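Emodton House, shared tea room
Table, floor and crockery checklist
Inspected: Mar 22, 2023
Form 18, revised (the old one had a box for ashtrays)

Mark each line OK, Fix or Ask. Comments go underneath and should be readable by somebody other than the person who wrote them.

1. Table stands level, no wobble
OK. The folded beer mat under the far leg has been retired after long service and the foot screwed down to meet the floor.

2. Table surface clean, no chips or sharp edges
OK. The white top shows everything, as we were warned when we picked it. The dark round marks don't come off with spray, cream cleaner or muttering. Please stop trying with the green scourer.

3. Table edge clear, nothing likely to roll off
Fix. Cups are to stand upright, open end up, in the manner intended by the manufacturer. Anything round goes in a bowl or on a plate. Fruit has no brakes.

4. Bags and cases off the table
Fix. Suitcases go on the Nuneck rack by the door, which cost us 900 pounds and has so far been used to dry one umbrella. If a case has to be opened on the table, keep the handle folded in and clear the plates first. Wheels have been on the pavement. Think about what else has.

5. Floor clear, carpet flat, no trip hazards
Ask. Grey carpet sound, one seam lifting near the radiator. Agyeman Flooring quoted 2,434 pounds for the whole room, when all we had asked about was the seam. A second quote is due in April. Until then, lift your feet.

6. Crockery free of cracks and chips
Fix. 9 pieces withdrawn. Several had been glued, one of them with what looked like nail varnish. Glued crockery doesn't go back on the shelf, however proud you are of the join.

7. Fruit fresh, cut fruit covered
Fix. Cut oranges need a cover or a lid if they are going to sit out, and go in the bin at the end of the day. Bananas to be kept apart from the soft fruit, which they ripen out of spite. Loose strawberries: eat or bin.

8. Packets closed and put away
Ask. An opened packet is not closed by being turned over. Clips are in the top drawer, under the takeaway menus, beside the clips from last year.

9. Fridge at the right temperature
OK. The Tanis thermometer reads within range. It read within range when it was in the cutlery drawer too, so we have ordered another.

10. Fire blanket in place, pull tabs hanging down
OK. Tea towels removed from in front of it, again.

Items marked Fix are to be put right before the next inspection. Items marked Ask go to the building office, where they will be given a number and some time to reflect. 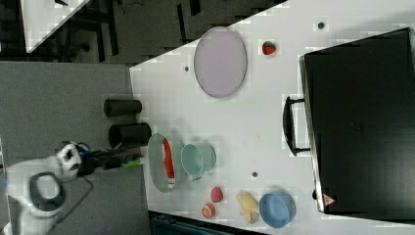
Can I leave a halved orange on a plate overnight if I mean to finish it in the morning?

Wrap it and put it in the fridge with your initials on it. Cut fruit left out at the end of the day goes in the bin, whatever plans you had for it.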